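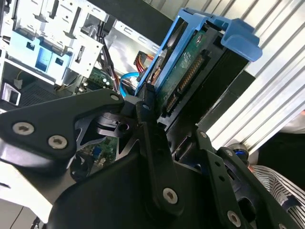 Goveck, Ostdale. Photo: Goveck

Goveck to Take In Used Hard Drives From Small Offices in Ostdale

OSTDALE, 1/30/21 - Goveck, a computer repair and resale company, is opening its used hard drive service to small offices, clinics, shops and schools in the Ostdale area. Until now the service was open only to customers with a yearly contract. Any local organization can now bring in drives for erasing, testing and resale, or for destruction if the owner prefers it.

The company ran a trial of the service last year with 23 local organizations. Over the course of the trial they handed in 1,755 drives. Most came from desktop computers and small servers that had been replaced and put in storage. Of the drives that could not be resold, 399 had failed outright and were sent for shredding and metal recovery.

"A lot of offices have a closet with old computers in it," said Samuele Valentini, operations manager at Goveck. "They don't want to throw the drives away with customer files on them, and they don't have time to wipe them one by one. So the closet fills up. We had one dental practice bring us machines from three offices ago."

How the service works

Customers book a drop-off time and bring their drives to the Goveck counter on Potgieter Street. Staff write down the serial number of each drive while the customer is there, and the customer leaves with a signed copy of the list. Drives that are still inside a computer can be removed at the counter for an added charge.

Each working drive is erased in full and then read back to check that no data is left. After that it goes through a surface test. Drives that pass are graded and sold with a 90-day warranty. A drive that cannot be erased is never resold.

When the work is finished, the customer receives a certificate with the result for every serial number on the list. Owners who do not want their drives resold can mark that on the booking form.

Drives from servers and storage units can be dropped off in their caddies. Goveck will remove the caddies and return them on request, including the screws. Caddies that the owner does not want back are sorted by model and offered for sale as spare parts. Older types are hard to find, and the company expects demand for them from offices that are keeping their existing servers for another year or two.
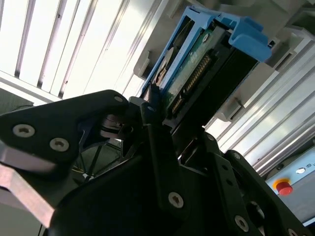

Pricing

There is no charge for erasing drives that the owner agrees to let Goveck resell. Owners who want their drives erased and returned pay a fee for each drive, with a lower rate for larger batches. Destruction is charged by weight. The full price list is posted at the counter and is included with every booking confirmation.

Pickup is available inside Ostdale city limits. Goveck uses locked steel boxes for pickups, and the customer keeps one of the two keys until the box is opened at the counter.

Working with Grarkometti

Shredding will be handled by Grarkometti, a metal recycling company that has worked with Goveck since the start of the trial. Drives are taken to the Grarkometti yard in sealed containers. The two companies have signed an agreement that runs through July of next year.

"Hard drives are a good material for us when they come in sorted," said Algirdas Laur, yard manager at Grarkometti. "There is aluminum in the housing, and the magnets go to a separate buyer. If drives come in mixed with keyboards and cables, it takes much longer and more of it is wasted."

What is accepted

The service covers 2.5-inch and 3.5-inch hard drives with SATA or SAS connections. Older IDE drives are accepted for destruction only. Solid state drives, tape cartridges and memory cards are not part of the service at this time. Goveck plans to add solid state drives after it has finished testing the equipment for them.

About Goveck

Goveck repairs, refurbishes and resells office computers and parts. Its counter and workshop are on Potgieter Street in Ostdale.

Media contact: Samuele Valentini, Goveck, 502 Potgieter Street, Ostdale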